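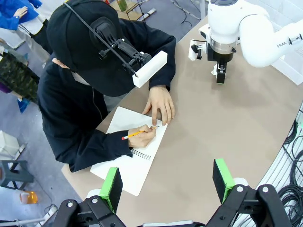 Starting a fresh page with a yellow pencil.

I have gone back to drawing in a plain spiral sketchbook. For most of last year I drew on loose printer paper and kept it in a folder, and by May the folder held 157 sheets in no order at all. I threw out most of them and kept 44.

The pencil is an ordinary yellow one with a pink eraser on the end. I own better pencils. Marjan Jafarzadeh, who taught the evening class I took at Wolasa, gave me a set of twelve in a tin, and they are very good, but I get careful with them and then I don't draw. With a yellow pencil I just start.

A few things I've settled on:

I turn the book at an angle to suit my arm. Squared up to the table, my long lines all bend the same way.

One hand stays flat at the top of the page. Spiral books slide around on a smooth table, and a page that moves halfway through a line is annoying.

I sharpen before I sit down. If I have to get up for the sharpener I end up making tea.

The eraser I mostly leave alone. It smears on this paper - the cheaper Salehi pad was better for that, but the sheets tore at the holes.

I'm drawing cups at the moment. Handles are still hard, and the ellipse at the bottom is worse than the one at the top. I have nearly filled the first book and there's a second one in the drawer, same size.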